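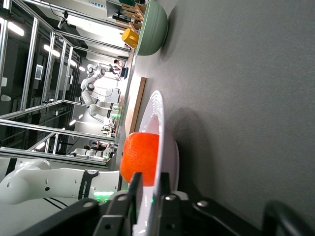

Allach, December

Student Manipulation Course – Discussion Board
Topic: Scoring for the table-clearing task

K_Sivakumar
Teams are reminded that the Flaker task is scored out of 248 points. Plates placed in the rack receive full credit. Entries close at 5 p.m.

matano_team
We request clarification. Does a cup count as racked if it hangs by its handle?

agallegos
The handle rule needs to be settled before the final run. Section 5 says "supported by the rack" and makes no mention of how. With the yellow cup hanging with its handle over a peg, I would award full credit – the text allows it.
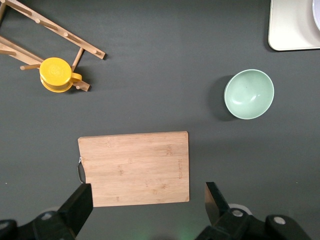 munshi_lab
Cutting boards remain our main concern. Our team lost 173 points in practice, most of them on thin objects. A board lying flat on the table, with a finger to either side, should earn partial credit for the approach.

K_Sivakumar
I do not agree. Approach is not scored. Mr. Gallegos's reading on cups is accepted.

munshi_lab
We ask that our objection be recorded.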